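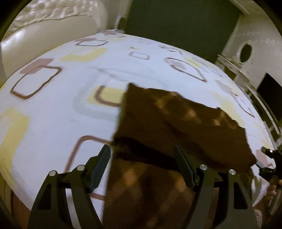
Laundry > Color Care > Washing Dark Clothes

How I Keep Dark Clothes Dark

I own a lot of brown. Brown T-shirts, brown cords, a chocolate linen shirt I bought in Bragança on a very hot afternoon and have babied ever since. For years everything I loved went the color of weak tea by its second winter, and I figured that was just how dark clothes were. Then I started paying attention to what I was doing to them, and most of the damage was coming from me and my habit of washing everything warm on the longest cycle the machine had.

So this is my routine now. It's a little fussier than dumping it all in the drum, but only a little, and once you get used to it you won't think about it.

Before anything goes in the machine

Ask yourself if it needs washing. I know, I know. But a sweater you wore for one evening over a T-shirt can go on a hook by an open window overnight and be perfectly fine in the morning. I wear cords four or five times between washes unless I've spilled something (I spill a lot of coffee, so it averages out).

If it does need a wash, turn it inside out. Most of the fading you notice on a dark shirt comes from rubbing, the cloth scuffing against itself and against zippers and the side of the drum. Inside out, the part that gets scuffed is the part your stomach sees. Do up zippers and hooks while you're at it. I leave shirt buttons open, because buttoned shirts pull at the buttonholes when they get heavy with water.

Empty the pockets too. One paper tissue in a load of darks and you'll be picking at lint until dinner.

The bleed test

Anything new and dark gets tested before it's allowed near other clothes. Wet an inside seam with cold water, press a white rag on it hard, and hold for a slow count of ten. If the rag comes away clean, it can join the regular load. If it comes away colored, wash it alone in cold water, then test it again.

My linen shirt took 3 solo washes before it stopped turning the rag pink-brown. A cheap pair of black leggings never did stop, and they still get washed by themselves in the sink like the bad guests they are.

People always ask me about soaking in vinegar or salt to "set" the dye. My neighbor Igor Malý swears by salt and I've tried it his way several times to keep the peace. I couldn't see any difference on modern store-bought clothes. The vinegar didn't help either, and the bathroom smelled like pickles. Cold water and patience did more.

Washing

Cold water, always. Use the shortest cycle that'll get the clothes clean, and a low spin if your machine lets you choose. Mine is an old Lidgate with a dial, and the setting I want is the one marked "delicate," which I ignored for years because I thought it was for silk blouses.

For detergent I use a liquid. Powder doesn't always dissolve well in cold water and you can end up with chalky streaks, which look awful on brown and even worse on navy. Check the label for bleach or brighteners and skip anything that has them. I've been using Plornen for darks lately and I like it, but a plain liquid without brighteners did nearly as well for me, so use up what you've got first.

Go easy on the amount! My machine holds a medium load and I use around 100 ml less than I used to pour in, which tells you how badly I was overdoing it. Too much soap doesn't rinse out. It dries into the fabric as a dull gray film, and you think the color's gone when it's really just soap. If you suspect that's your problem, run the load again in cold water with no detergent at all and see what comes back to life.

Don't pack the drum, either. I stop when it's a bit over half full. Things need room to move, and crowded clothes come out with pale crease lines where they got folded and rubbed in the same spot the whole time.

Drying

Get them out as soon as the cycle ends. Give each piece a good snap by the shoulders or the waistband, smooth the seams with your hands, and hang it still inside out. Out of direct sun, please. I once left a dark shirt on the balcony rail for a whole August weekend and it came in with one pale shoulder. It's a painting shirt now.

Sweaters and anything stretchy should dry flat on a towel. Flip them over when the top feels dry.

If you have to use the dryer, use low heat and take things out while they're the tiniest bit damp — the last stretch of tumbling, when everything's already dry, is the hardest on the cloth. Clean the lint screen first or you'll just be dusting your clean clothes with towel fuzz.

When it's already faded

You can redye cotton and linen at home and it's easier than it sounds. I use Fistum in a big old stockpot that's never going back to the kitchen. One packet does up to 500 grams of dry fabric, so weigh your things first. Wet the cloth thoroughly before it goes in and keep stirring the whole time, or you'll get blotches.

Polyester won't take that kind of dye, and that includes the stitching. My redyed cords have lighter thread at all the seams now. I've decided I like it.

Related posts
Getting Coffee Out of Cotton
What Those Care Label Symbols Mean
My November Sweater Wash
Cleaning a Smelly Washing Machine
Redyeing Jeans in a Stockpot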